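Kitchen & wash-up crew – people wanted for robot trial, Stirkamdale canteen

Two arms now sort cutlery and bowls on the day shift. The sorting used to be a whole job, Jahangir Dissanayake did it for 14 years and he's now training the arms and checking what they get wrong. We need 7 more like him. Hands-on kitchen people, no computing needed. 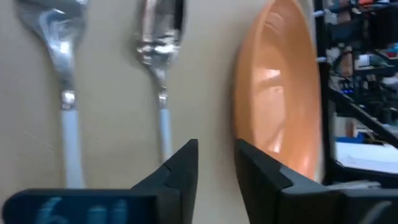

Thursdays, 25 hours a month, paid at your normal rate. You'd show the arm a pick, watch it try, write down the misses. Also want to hear what it does to your day – breaks, pace, who you get to talk to. Be blunt, Tharushi Sikder is writing it all up for managment.

No one loses hours for saying no. That's in writting, ask to see it.

Names to Titilayo Balogun, wash-up office, before end of September.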